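## 4. Does rubber-banding keep players in the race?

Catch-up mechanics, usually called rubber-banding, are treated in much of the writing on casual racing games as a settled good. The trailing racer gets a little extra speed, the leader loses a little, and both stay interested. We are less sure. The claim rests mostly on session length, and a player can stay in a browser game for many reasons that have little to do with how close the race felt.

We looked at two free browser racers, Troltness and Dunero. Both are side-on running games with two characters on screen, a row of obstacles to jump, and a race that ends in less than a minute. Troltness speeds up whichever runner is behind. Dunero does so only for the computer opponent, a detail its menu leaves out. We recruited 30 adults through the Gallegos sign-up list and asked each to play both games, in an order set by coin toss, with catch-up switched on for one block and off for the other. The switch was a small patch we wrote ourselves, and in Dunero it also removed a short sound cue. We could not separate the two effects.

### 4.1 What the players noticed

Most players did not report any change between blocks. When asked directly whether the other runner had "played fair," they answered mainly according to whether they had won their last race. This should worry anyone who uses fairness ratings as a main measure. Earlier reports that catch-up "feels fair" may have picked up nothing more than the fact that it hands out more wins to weaker players.

The exceptions were players who had spent time with older kart games. They spotted the Dunero opponent gaining ground after a missed jump and said so, often with some irritation. Two of them began to hang back on purpose until the last stretch, which made their finish times useless for our speed analysis. We kept those races in the data. Dropping them would have made the averages look cleaner and would have hidden the one clear change in behavior we saw.

### 4.2 What session length can tell us

Players ran more races in the catch-up block of Troltness. In Dunero we found no difference we would defend. It is tempting to read the Troltness result as support for the usual view, but the restart button in that game sits directly under the finish line message, and a stray tap starts a new race. Several logs show races where no jump was made at all. Counting those as engagement seems generous.

The design notes published with Plandow, the toolkit both games were built on, advise a catch-up setting of 100 for "family play." The notes do not say what the number measures, and we found no test behind it. It has been copied from one project to the next all the same - including, we admit, into our own pilot build.
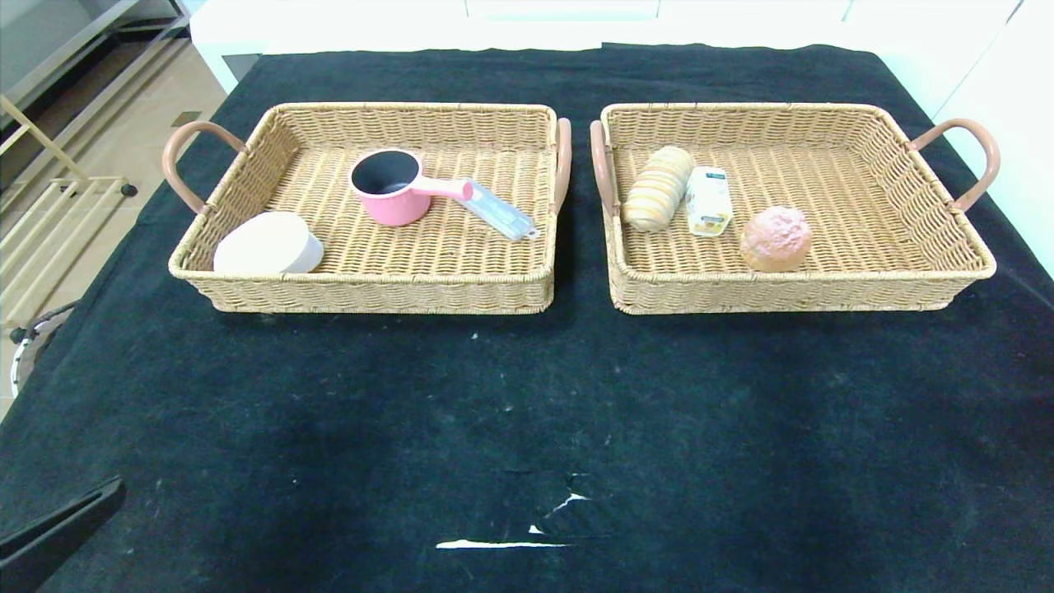
**Figure 1.** Two wicker trays on a black cloth, with a small pink saucepan in the left one.

One player in the Dunero group said she would sooner lose by a mile than be waited for, and that a close finish meant nothing to her once she knew it had been arranged. She had the slowest times in the sample, and by the usual account she is exactly the person catch-up is meant to help.

We do not want to build much on one remark. Still, it fits the rest of what we saw better than the session counts do. Knowing about the mechanic seems to matter at least as much as the mechanic, and our design never told players which block they were in. A follow-up planned for September will tell half the group beforehand and leave the sound cue in place for everyone. Until then, we would treat longer sessions in short racing games as a sign that people kept tapping, and ask for better evidence before calling it enjoyment.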